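Interpreters and note-takers wanted for our refugee family tracing desk

Hi, I'm Saadet Bayram, and I run the tracing desk at Flandden. We're a small outfit in Stillberg that helps people look for relatives they lost touch with on the way here, mostly after boat crossings. I'm looking for 2 paid part-timers to start in September, plus anybody who'd like to join the call list for odd evenings.

So what's the job? Somebody comes in and says, my brother got on a boat and I haven't heard from him. We sit down, we make tea (a lot of tea), and we write down everything they can remember: nicknames, scars, the name of the guy who took the money, what phone he had. Then we start calling and writing to hospitals, shelters, coast guards and cemeteries. We have 1,449 open files right now and 1,315 of them are about people who went missing at sea. Some close with a phone call that makes the whole office cry happy tears. Plenty don't, and I'd rather you knew that before you write to me.

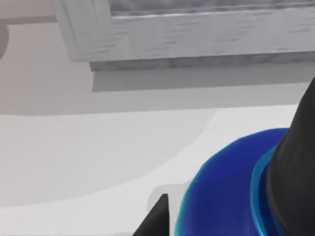 You'd be sitting in on interviews, either interpreting or typing up notes, and then doing follow-up calls with me. I'm after Rohingya, Bengali, Arabic or Tigrinya speakers first, but please don't let that put you off if you've got another language! Your spelling in English doesn't have to be perfect. What I do need is someone who can sit through a long silence without filling it, and who won't repeat a family's story at a dinner party.

You don't need a degree. If you made a crossing like this yourself you're very welcome here, and we'll talk beforehand about which files you'd want to stay away from. We train everyone for two weeks, and there's a counselor you can see on work time.

Hours are mostly afternoons, with one late shift a week. Bus fare is covered. The late shift is at our Latuheru Street office, up one flight of stairs, but the main office is on the ground floor.

To apply, send me a page or so about yourself, or a voice message if you hate writing (I do too), care of Flandden, Clisomell House, Stillberg. Please get it to me by 7/3/19. I read all of them myself, so give me a little while to get back to you.

Saadet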